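Exhibition Support Desk – Ticket 400
Subject: Parametric model fails to rebuild when site constraints are loaded
Status: Closed
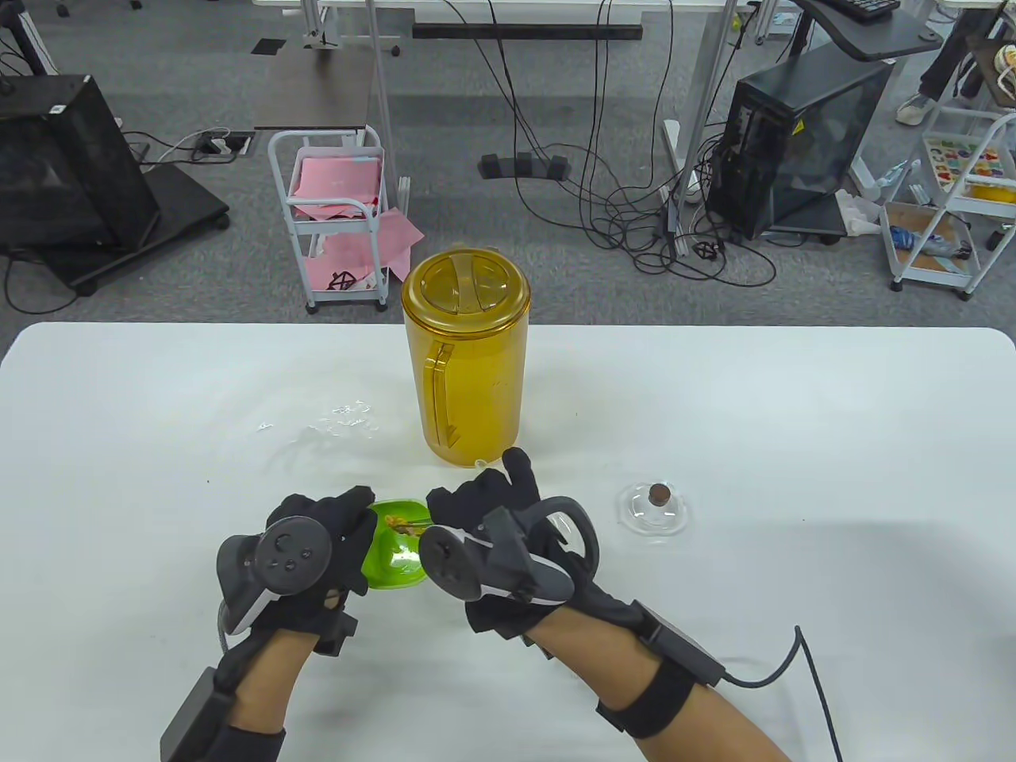 Submitted by: Meifang Hou, Grultmont Studio
Project: Brutach pavilion, Zistudthorpe lecture series

Description of the problem
The pavilion model opens correctly and can be edited without difficulty. When the site boundary file is attached, the rebuild stops at 89 percent and the outer shell reverts to its undeformed state. No error message is displayed. The same result was obtained on two workstations.

Response, 9:40 a.m., Jianhua Bai
Please confirm which unit setting was in use when the boundary file was exported, and whether the shell panels were grouped before the constraints were applied.

Reply, 11:15 a.m.
The boundary file was exported in inches. The model is in millimeters. The panels are in a single group named Qin.

Response, 1:30 p.m., Jianhua Bai
The unit mismatch has been reproduced at this desk. The following steps are advised:
1. Export the boundary file again in millimeters.
2. Release the Qin group and lock only the base curve.
3. Set the rebuild limit to 400 steps. The current value is 60.
4. Attach the boundary file and rebuild.

Reply, 3:05 p.m.
Steps 1 to 4 were carried out. The rebuild now reaches 100 percent and the shell follows the boundary on three sides. The north side still shows a small fold near the entrance.

Response, 4:20 p.m., Jianhua Bai
The fold is caused by a duplicate point in the base curve – please delete it and rebuild once more.

Reply, 4:45 p.m.
Point deleted. The fold is gone. The ticket may be closed.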